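I've been riding along with the night patrol in Wunska since January, and my sleep may never recover! The town has 40 officers for a spread of farms and strip malls that takes forever to cross, and on most shifts just two cars cover everything east of the Bodov bridge.

So what do they do all night? Alarms, mostly (a loose door at the Sturico warehouse got us out there before my coffee had cooled), plus fender benders and a lot of knocking on doors to check on older folks who haven't picked up the phone.
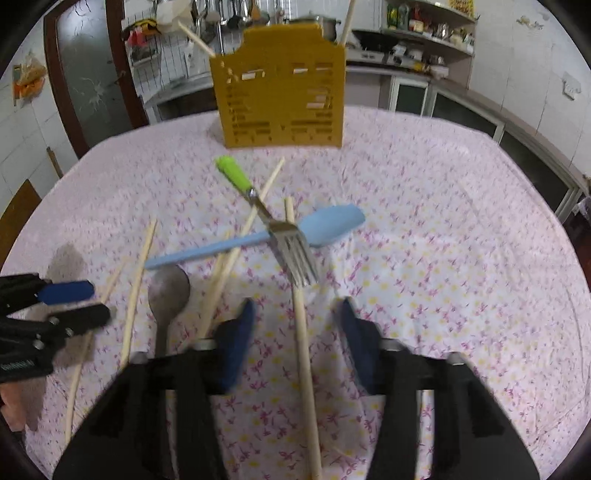
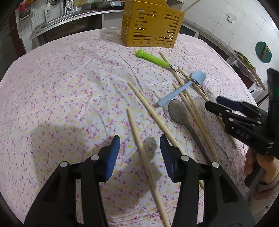 Does a faster response really cut down on break-ins?

Only a little, going by the department's own log. It lists 143 burglary calls last year, and in most of them the thief was gone long before anybody dialed.

What the officers I rode with want is more time on foot, especially along Pruvost Street, where some 600 people live above the shops. They know the bakers there, and the bakers tell them things. I got a warm roll out of it at 4 a.m., and a pretty good tip about a stolen van.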